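Paper bag toy sorting - your questions

Ever since I put the bag method up on the Hellgate swap page in July, the questions have poured in (I love it, keep them coming!). These are the ones I get most.

What is the bag method?
You open a big brown paper bag, fold the rim right down and use it as a low nest for all the odds and ends that never find a home. Small toys, a cloth, a sponge, whatever is lying about. Everything stays in view and you can reach it all without tipping anything out. 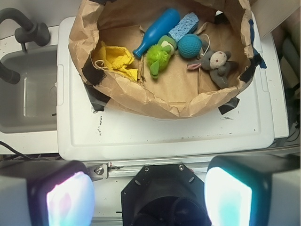

Soft toys, a ball, a sponge and a yellow cloth, all in one bag.

Why paper and not a plastic tub?
Paper is light, it squashes into whatever shape you need and it costs next to nothing. I adore a crumpled bag. The sides go soft and floppy after a while and the bag only gets nicer to use.

Mine keeps sliding about. Any tips?
Tape! Strips of black tape over the rim and down onto the surface will hold it beautifully. Go for the corners first.
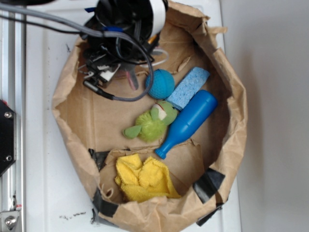

How many things should go in?
I stop at 10, and for little ones I'd go lower. You want gaps between things, so that a small ball doesn't vanish under a cloth.

The rim has torn. Do I start again?
Please don't! A ragged edge does no harm at all. Fold it outwards, add a bit more tape if it bothers you and carry on. Our longest-serving bag in Ekwood looked dreadful and we were all very fond of it.

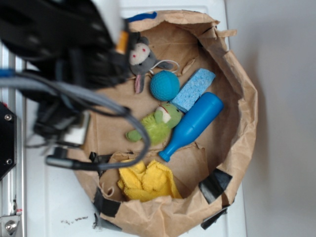
Efthymia Sarantis

Can I mix soft toys with cleaning bits?
Yes, as long as the sponge and cloth are clean and dry before they go in. I keep a fresh sponge just for play - it makes a marvellous bed for a mouse.

What about toys with loops or strings?
Lay the cord out over the top where you can see it, or it will tangle round everything else. A loop on the head is brilliant for hanging a toy on a hook afterwards. 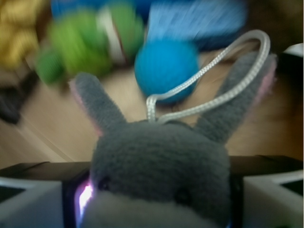 Long ears do need a little fluffing up after a spell in the bag. Fingers are fine for this, or a soft baby brush if the plush has gone flat.

Where can I send my own bag ideas?
Drop a note in the box at the Hellgate swap table, marked "bags". I read every one!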